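**Unit 6. Demonstration by Hand and by Remote Control**

Course handout, Robot Learning Laboratory
Prepared by Ghizlane El Sherbiny; revised by Maksym Ivanyshyn
November 16, 2020

## 6.1 Scope

This unit covers the two methods of demonstration used in the course. In the first, kinesthetic teaching, the operator takes hold of the arm and moves it through the task while the joint angles are recorded. In the second, teleoperation, the operator stands apart from the arm and commands it through an input device. Students are expected to have read Unit 5 on coordinate frames and to have a working login for Driria, the recording software used in all exercises.

## 6.2 Kinesthetic teaching

The arm is placed in gravity compensation mode, in which the motors carry the weight of the links and offer little resistance to the hand. The operator guides the wrist along the desired path. The forces of contact are felt directly, and a new student can usually produce a usable path during the first session.

The method has limits. The operator's hands and body may block the view of a camera, and such recordings are of little value for training a policy from images. Paths made by hand also tend to contain pauses and small corrections, which a learned policy will reproduce if they are left in the data. Finally, kinesthetic teaching requires a physical arm. It cannot be carried out in simulation.

## 6.3 Teleoperation

The course uses the Bodus hand controller. Motion of the controller is mapped to motion of the gripper, with a scale factor set in the session file. A clutch button suspends the mapping so that the operator may return the hand to a comfortable position - the arm holds its pose while the button is down.

The same controller and the same session file format serve both the physical arm and the simulated one. Exercises 1 and 2 are done entirely in simulation.
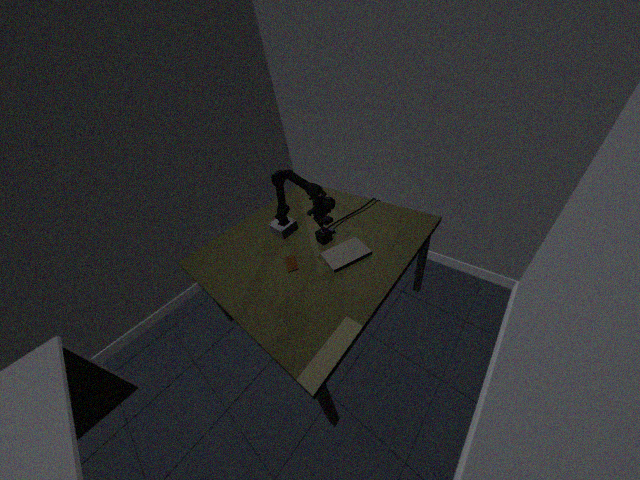

Before recording, the operator should make several unrecorded approaches to the table surface at low speed. Depth is the most common source of error in teleoperation. Without a sense of touch, the operator must judge height from the view alone, and a change of viewpoint between attempts will often reveal a gap that was not apparent before.

## 6.4 What is recorded

Driria writes one file per episode. Each file contains:

- joint positions and joint velocities
- gripper opening
- commanded gripper pose, as sent by the controller
- the state of the clutch button
- a text field for the operator's remarks

Commanded pose and measured pose are not the same quantity. When the arm is pressed against a surface, the two may differ considerably. Students should state in their reports which of the two was used as the action.

## 6.5 Quality of demonstrations

The July class recorded 281 episodes, of which 27 were rejected on review. Most of the rejected episodes began before the arm had come to rest, or ended while the gripper was still moving. Failed attempts are to be kept and marked as failures in the remarks field. Deleting them is not permitted.

## 6.6 Assignment

Each student will submit 16 teleoperated episodes of Exercise 2, together with a one-page report comparing commanded and measured pose for any one episode. Files are to be placed in the Nillska folder under the student's surname. Questions about the controller should be directed to Chutima Phromma, and questions about grading to Zoila Benavides.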